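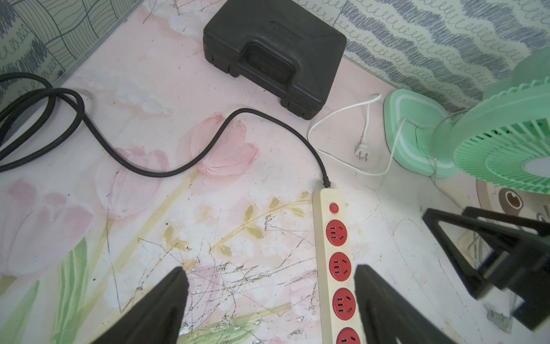 Part-time Evening Host, Rasbridge Community Sewing Room

Location: Rasbridge, upstairs at the old Hashemi dry goods building
Hours: 2 evenings a week, 5:30 p.m. to 9:00 p.m.
Start: May
Reports to: Bjarke Grímsdóttir, room manager

The Rasbridge Community Sewing Room is looking for a part-time host for its evening sessions. The room is open to anyone in town who wants to sew, mend, alter or learn how. Members pay a monthly fee and use the machines, the cutting tables and the pressing station. We have 94 members at present and the evening sessions are the busiest.

The host opens the room, helps people get set up, keeps an eye on things and closes at the end of the night. You will not be teaching a class. You will be answering a lot of small questions, such as how to wind a bobbin, which needle to use for denim, and why the bottom thread keeps bunching.

What you will do

Unlock at 5:15 p.m. and turn on the lights and the irons.
Sign members in and take payment from drop-in visitors.
Show new members how to thread the machines and where supplies are kept.
Clear simple jams and change needles. Anything more serious goes on the repair sheet with the machine number and a short note on what it was doing.
Keep the scrap bins sorted into cotton, knits and everything else.
Cut fabric from the sale rolls and write the yardage in the book.
Turn off the irons at 8:45 p.m., sweep, take out the trash and lock up.

There is some lifting. The heaviest machines are in the back and do not need to be moved, but the portable ones go on and off the shelf most nights. Fabric rolls can be awkward on the stairs. The building has no elevator.

What we are looking for

You should be comfortable with a home sewing machine and able to finish a basic garment from a paper pattern. We do not need you to be an expert. Experience with a serger is useful, and we will train you on ours if you have used a different kind.

You should be able to talk with people of all ages. Some members have sewn for fifty years and some have never touched a machine. A few come mostly for the company. You need to be able to help one person without losing track of the rest of the room.

You must be 18 or older and able to work both evenings every week, apart from agreed time off. We close for two weeks in August and again at the end of December. Those weeks are unpaid.

Spanish is welcome. So is any experience with upholstery, which members ask for often and which we currently can't offer much help with.

Pay and benefits

Pay is set by the hour and is the same for all evening hosts. The rate will be given to you in writing before the interview. You are paid for setup and closing time. Hosts get a free membership, use of the room outside their shifts, and sale fabric at cost. Mileage is not covered. There is a free parking lot behind the building, entered from Wullero Street, and the number 62 bus stops across from the front door. The last bus leaves after we close.
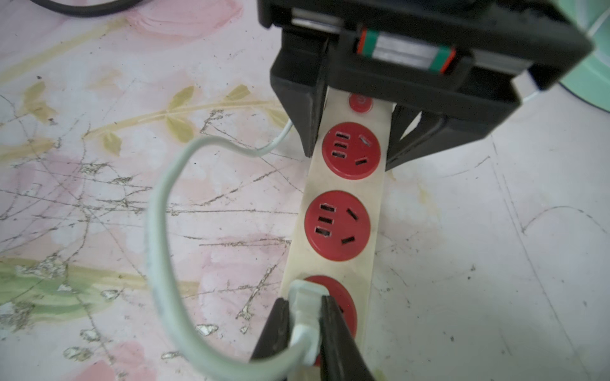
Do I need to bring my own sewing machine or tools?

The room supplies machines, shears, rulers, pins and thread for general use. Many hosts like to keep their own small scissors and seam ripper in an apron pocket, and you can leave those in the host drawer between shifts.

Training

Your first three shifts are alongside another host. On the first you will mostly watch and learn the sign-in book. On the second you will do the machine introductions. On the third you will run the evening with the other host there to help. Training shifts are paid at the full rate.

You will also spend one afternoon with Bjarke going over the serger, the repair sheet, the first aid kit and the closing list. Please allow two hours for this.

How to apply

Send a letter of no more than one page and a list of past jobs, paid or unpaid. In the letter, tell us about something you have made or mended and one thing that went wrong while you were doing it. We do not need photos or a portfolio.

Letters can be dropped through the slot at 78 Wullero Street or handed in at the desk during open hours. Mark the envelope "Evening Host." If you need the application in large print, ask at the desk.

We will read applications as they come in and stop when the job is filled. Everyone who applies will get a reply. Interviews take place in the room and last half an hour. You will be asked to thread a machine you have not used before, with the manual in front of you, and to sew a short seam. The seam does not have to be perfect. We want to see how you work through it.

We will ask for two references after the interview, and only from people we expect to hire.

Current members may apply. If you are hired, your membership fee stops on your first shift and any months you have paid ahead will be refunded.

Applicants who were turned down for the Rornunum weekend host job last fall are welcome to apply again. That was a separate position at our other room, and your earlier letter will not be carried over, so please send a new one.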